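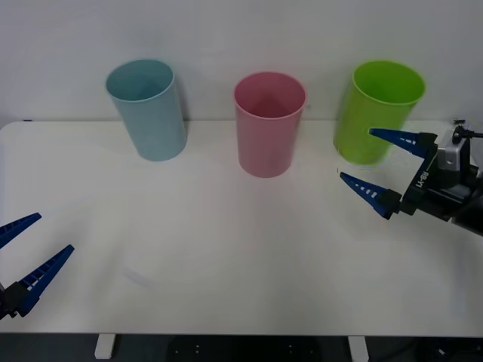
Photo: Plinau / Tuulikki Ruotsalainen

PLINAU OPENS ITS CUP-TASK DEMONSTRATIONS TO EVERYONE

15 Jun 2018 — I'm Tuulikki, I look after the teaching bench at Plinau, and I get to share some news I've been sitting on since April. We're releasing Treltard, our first full set of remote-control demonstrations, and it's free for any lab or classroom that wants it!

There are 1163 runs in it, all done with plastic cups on a plain white table. One of us drives both arms from the next room, and the arms record every move as we go (my early runs are in there too, wobbles and all). The blue fingers are long and pointy, so coming in low beside a cup takes a bit of practice. I favour the green cup myself — don't ask me why.

My colleague Masanobu Murakami drove 437 of the runs and wrote the playback software, Flistik. "I wanted people to open a run and be watching it within a minute," he says. "If the colours or the timing look off, tell me and I'll fix it."

We'll be showing it at our Yokoyama workshop, and visitors are welcome to have a go at the controls. Bring the kids if you like.

Media contact: Tuulikki Ruotsalainen, Plinau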